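Who needs a play kitchen that costs more than the real one?

The catalog landed in February, and the cheapest play kitchen in it was priced above the stove I cook on. It had soft-close doors. It promised to build "early executive function," a claim that used to be made for nothing humbler than a Swiss boarding school.

I have been writing about what we buy for children long enough to distrust any toy with a mission statement. Mokero, which makes the kitchen in question, says pretend cooking teaches planning, sharing and number sense. Maybe it does. So does setting the table, and the forks are already in the drawer. 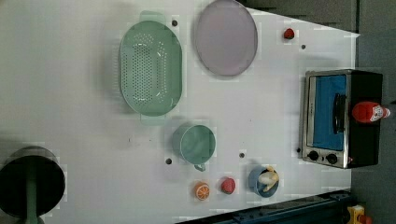
Ask for the evidence and things get thin in a hurry. The study Mokero sent me was paid for by Ledgate, the company that distributes its toys. It followed 25 children. Their parents filled in a form at the start and another at the end, and the parents knew exactly what the toy was supposed to do. I would be amazed if they had reported anything except progress.

A bigger survey, from the retailer Dastanico, reached 1011 households and asked whether play food made children "more curious about healthy eating." Most said yes. It did not ask what anyone ate for dinner.

Then there is the color problem. Everything now comes in sage, oat or mint, shades chosen for the adult who has to look at them from the couch. I have yet to meet a four-year-old who objects to orange.
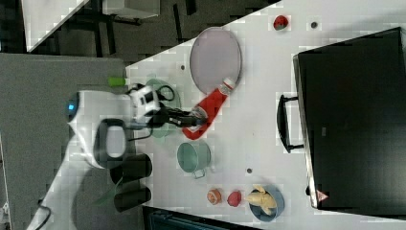
Play kitchenware in soft greens, with a strawberry for color.

None of this makes pretend cooking a bad idea. Children have stirred mud in old pots for as long as there have been pots. What I doubt is the price, and the guilt that comes attached to it. At Karamanlidis, a secondhand store near me, a box of mixed play dishes goes for a few dollars on a Sunday. A new starter set from Mokero costs $100, and the food is sold separately – another $50.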